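Chapter 4
Reading the Street: Directories, Maps and Old Photographs

In Chapter 3 we followed a single building through the tax rolls. Most local history questions are not so tidy. A reader writes in to ask where the Villa Theater stood, or when the streetcar stopped running down Wender Street, and the written record gives two answers or none. This chapter is about the three sources that usually settle the matter, and about the order in which to use them.

Start with the city directory. A directory was printed once a year and sold to businesses, so it lists people by name and, in most editions, by street. The street listing is the one you want. It runs house by house and names the cross streets as it goes, which lets you place a shop on the correct block even if the numbers were later changed. Keep in mind that canvassing was done months before printing. A directory for 1913 often shows the town as it was in June of 1912.

Next comes the fire insurance map. It gives the outline of each building, the number of floors and the wall material. Maps were kept up to date with pasted slips, and the slips are seldom dated. If a slip covers the lot you are studying, compare it with the directory before you trust it.

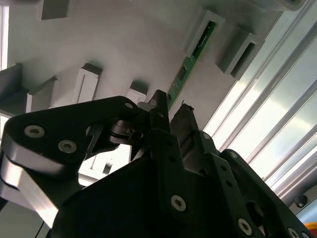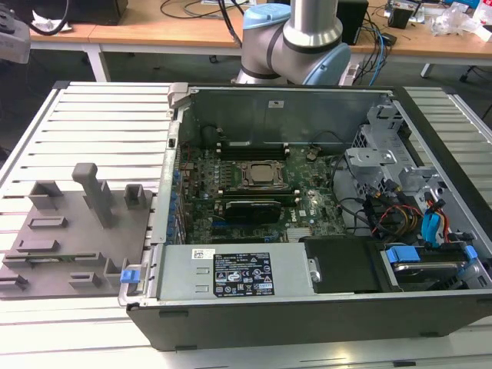 Figures 4.1 and 4.2. Close view of metal and black parts with round screws (4.1); open desktop computer with its side panel removed (4.2).

Photographs come last. They are the source most people reach for first, and many of the mistakes in print come from that habit. A date written on the back may be the date of the print or the date it was given away. Work from what can be checked: signs, streetcar wires, paving, the height of the trees.

The main case in this chapter is the Oltix Block, a brick building with shops below and a dance hall above. Zerrin Güneş worked through 24 years of directories to trace it and found the hall listed at number 51 in the early editions and number 53 in the later ones. Earlier writers had taken these for two halls. The insurance map shows a single stairway between two storefronts – the street door had simply been renumbered.

Her full notes, with almost 200 entries, are reprinted at the end of the chapter. Read Section 4.1 before you turn to them, as it explains the abbreviations used by directory publishers.

4.1 How a Directory Was Made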